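Small cubes, big fun: our copying game

6/20/24

I have been meaning to write about cubes for ages! Regular readers will know I love a puzzle with hardly any pieces, and this one has taken over my table completely. It came out of a chat with my friend Liên Châu, who runs a puzzle club and swears you can keep a group of grown-ups happy for 15 minutes with nothing but coloured blocks and a pen. I didn't believe her. I do now.

The idea is simple. You draw a box at the back of the table, and inside it you build a little pattern -- the model. Everyone else has to look at it and make the same thing out in the open. Three cubes is plenty to start with, and my favourite model is the L: orange and teal side by side, with yellow tucked in behind the teal.

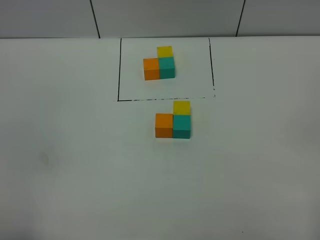

The L, with a matching one in front.

It looks so easy, doesn't it? But the L has a direction. Put the yellow behind the orange and you've built its mirror image, and I promise you will do this at least once. I did it 4 times in one evening (Giang Cù kept score, thank you Giang). Something about turning your head to check the model and then turning back flips the whole thing over in your mind.

Once everybody knows the rules you bring in a second set, one more cube of each colour, and spread them well apart before you begin. I like them properly scattered, so you have to decide which one to move first.

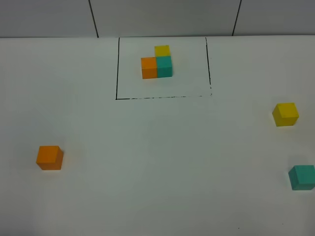

Filed under: Table games

My own method is to leave the teal cube where it is and bring the other two to it, as teal is the one that touches both of the others. Giang starts with orange every time and builds to the right. Liên goes for whichever cube is nearest and is still faster than me, which is very annoying and also rather brilliant to watch.

A few things we've tried that are worth a go: look at the model for a count of five, then copy it with your back to it. Or one person describes and the other builds, with no pointing allowed. "Behind" causes the most arguments -- behind from whose side? 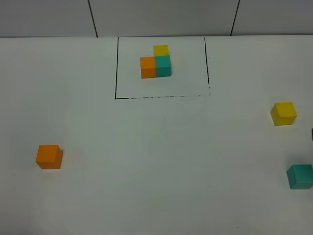 We also have a version called Tuvlow, a silly name that stuck, where you swap two colours in your head before you build. So orange becomes yellow, yellow becomes orange, and teal stays as it is. It's much harder than it sounds and I adore it. Liên wants to try it on the whole club in July with a longer pattern, and I've already said I'll bring the cubes.

If you have a good pattern for three cubes that isn't an L or a straight line, do leave it in the comments. I'd love to try a tower next!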